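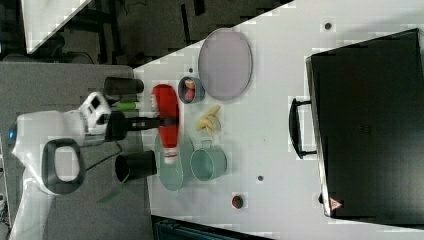 Play food and dishes on the white table: ketchup bottle, blue bowl, teal pot, apple, banana pieces.

Iltine Play Kitchen: Frequently Asked Questions

Last updated 13 August 2026

These are the questions we get most often about borrowing play kitchen sets from the Iltine toy library. If yours isn't covered, ask at the desk or write to Floarea Căpraru, who handles the kitchen sets.

What comes in a set?
Every set has play food, dishes to serve it in, and at least one pot or pan. The larger sets also have a colander and a small toy appliance. Contents vary because the pieces were bought at different times. The card inside the lid of the box lists what belongs in yours.

How many pieces does the library have?
The kitchen collection has 1,972 pieces. Of those, 1,165 are food and the rest are dishes, pots, utensils and appliances. The count was done in June.

How long can I keep a set?
Three weeks. You can renew once if no one else has reserved it. Renewals can be made at the desk or by phone.

How many sets can I have at one time?
One per family. Schools and day care groups can borrow up to 5 with a group card. Ask Traian Avram about group cards.

What ages are the sets for?
Age 3 and up. Some of the food comes in small pieces, and those boxes have a yellow sticker on the lid. Please don't borrow a yellow-sticker box if a younger child will be playing with it.

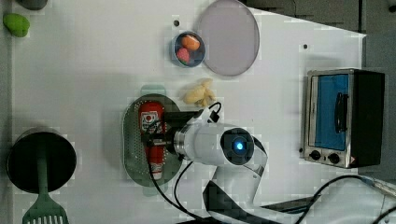
How should I wash the pieces before I return them?
Wipe hard plastic pieces with a cloth and warm soapy water, then dry them with a towel. Metal pots can be washed by hand in the sink. Leave everything out on a rack overnight before you pack the box. Don't use bleach, and keep all pieces out of the dishwasher.

What about pieces with batteries?
Take the batteries out and wipe the outside with a damp cloth. Never put these pieces under running water. Batteries are not included with any set, and the size you need is written on the card.

Can I clean fabric food?
Leave it to us. The felt and cloth pieces are washed here in mesh bags. If something has been spilled on one, tell the desk when you bring it back.

Can we put real food in the dishes?
No. The dishes are sold as toys and we don't know how each of them holds up to hot or oily food. The same goes for the pots. They should not go on a stove or in an oven. Water is fine in the bowls and pots.

The labels on some bottles and boxes are coming off. Should I glue them?
Please don't. Put the loose label in the small envelope in the box and we will fix it. Household glue has ruined several bottles.

How do I pack the box so it closes?
Put the plates and trays flat on the bottom. Stack the bowls by size and set them on top of the plates. The colander goes in next, and long pieces such as bottles can lie inside it. Fill the pots with the smaller food. Soft pieces go on top. If the lid still doesn't close, turn the pot so that the handle points toward a corner.

What if a piece is missing?
Check under the sofa first, then tell us. There is no charge for one or two missing food pieces. For a missing pot, colander or appliance we ask you to pay what the replacement costs. If the piece shows up later, bring it in and we will refund you.

I found a piece in the box that isn't on the card. What do I do?
Leave it in the box and mention it at the desk. Pieces get mixed up between sets fairly often, mainly the fruit.

Do you take donations?
We take play dishes and hard plastic food in good condition. We can't take painted pieces that are chipped, anything with a broken battery cover, or fabric food. Leave donations at the desk with your name on the bag. Smaranda Furtună sorts them at the end of each month.

Can my child try the sets before we borrow one?
There is a table in the back room where children can play with a set during opening hours. An adult has to stay with them. Please put the food back in its box when you leave.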